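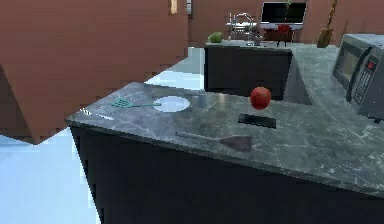
kettlelogic wrote: I still don't buy that throwing out bad views is cheating. If the policy can't see the counter it can't learn anything about the counter, so why feed it that frame?

Posted in: Simulation & Sim-to-Real / Imitation Learning

Okay so kettlelogic's question from the old August thread has been bugging me, and I finally ran the thing. Setup is the kitchen in Stakadier, with the island and the microwave and the few scattered utensils. I had 1,000 demos generated with random camera placement, and the usual advice is to filter out any demo where the view is mostly wall or panel or whatever. My filter left 853. Then I trained Brandden twice, once on the filtered set and once on everything, same steps, same batch size, three seeds each.

The unfiltered one did better on all three seeds. Not by a mile, and I'd like more seeds before I put it in a paper, but I was fully expecting it to go the other way!

– Fitriani Ismail

kettlelogic
Did the unfiltered run get more data per epoch, though? You said same steps, so it's seeing more variety for free. That alone could do it.

mossy_torque
Agree with kettle. You need a control where you drop the same number of demos at random.

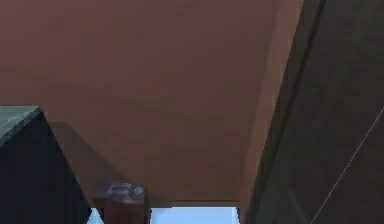 Fitriani Ismail

Fair, and I should have done that first. I did it overnight (two of the three seeds are finished, the last one is still cooking). Random-drop lands between the other two, closer to the unfiltered run. So some of the gap is just data, like kettle said, and some of it looks like it comes from which views get dropped.

My guess, and it's only a guess – the filter is scoring how much plain surface fills the view, and it doesn't know or care what's going on in the small part that's left. A view can be nearly all brown board and still have something useful down at the bottom. When I throw those out, the policy never has to learn what to do when most of its input is junk, and then at test time it gets junk and freaks out.

rubberduckphd
What's the test camera distribution? If you test with the same random placement you train on, then sure, filtering hurts. You made the train set easier than the test set. I'd call that a mismatch and leave the word "occlusion" out of it.

Fitriani Ismail
Same random placement, yes. I did also run the six fixed cameras from the Fusness set, which all have a decent view, and there the two runs are basically tied. So you may be right about the mismatch part. I don't think that makes it useless though? Real cameras get blocked all the time.
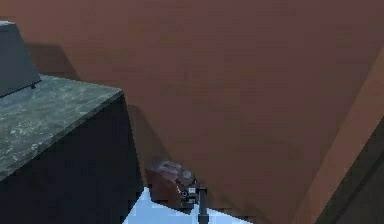 Gripper low in the view, next to the marble-topped cabinet.

mossy_torque
ok, that last one I'd never have kept. But the gripper is right there. What does your filter do with a view like that?

Fitriani Ismail
Depends on the threshold, and that's kind of my problem with it. I went back and forth on the number for over a week. Mangundap's scripts use a gripper-visible check on top of the surface check and I'm going to try that next.

kettlelogic
Try it with depth too. I'm still on team filter for fixed setups, but I'll admit I expected random-drop to match the unfiltered run exactly and it didn't. Can you post the curves when the last seed is in?

Fitriani Ismail
Will do. I'll put the config up with them.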